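Setting Up to Compare Two Hand-Held Grippers on Laundry

I've had the Komton fingers and the Surnerard fingers in a drawer since August, so I finally ran them against each other. Pick soft stuff first! T-shirts show up a weak pinch way faster than blocks do. Spread one flat, grab it by the hem and lift slowly.

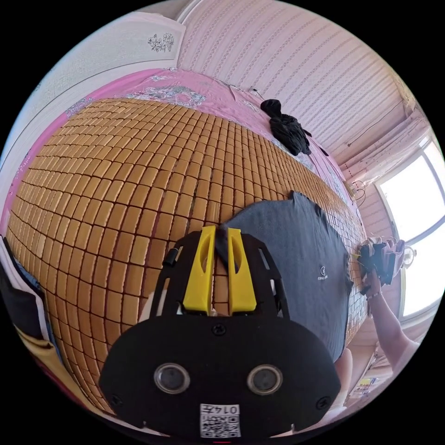
How many grabs do I need per set?
I'd go for 316 if you have the patience, and keep the same clothes throughout.

Next, move on to piles - fingers that do fine on a flat shirt can get lost in a heap. Wipe the lenses before you start, and log every miss (I use 3 columns: garment, grip point, result).
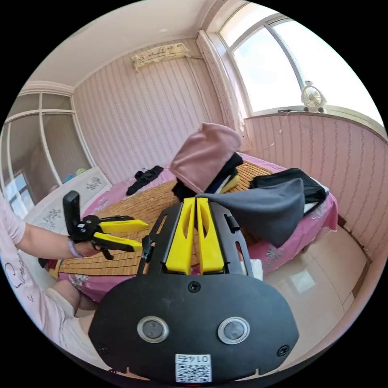
Should both hands use the same fingers?
Match them for the first round, then mix if you're curious.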